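Section 6. Clearing the Table (Simulated Practice)

Read this before asking the arm to clear anything you eat from. Grinden can do this chore in simulation. Whether it can do it in your dining room is a question we are still paying Omprakash Shakya to answer.
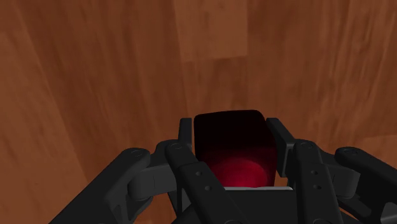
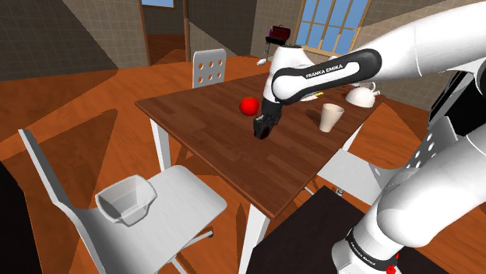 1. Load the dining room and wait for the arm to stop moving. It will look finished before it is.

2. Choose one object. "Tidy up" is not a command. Neither is "you know what I mean."

3. Start with the apple. It is cheap and has no handle.

4. Set grip force to 9 and press Run. Keep your hand near Stop, as you would with a toddler and a marker.

5. Repeat 50 times before you move on to the cup.

Note: Abhishek Dixit logged 1,635 practice runs for this release. A person clears the same table in about a minute, usually while complaining.

Note: If the arm hovers without closing, it is planning. If it is still planning when you get back from lunch, restart Grinden.

CAUTION: Simulated dishes reset when dropped. Yours will not. Do not copy these settings to a real arm until you have finished Section 9.

CAUTION: The teapot is for advanced users. Sunita Pant is our advanced user, and she would like everyone to stick with the apple for now.

6. Save your runs under your own name. Runs saved as "test" are deleted every December.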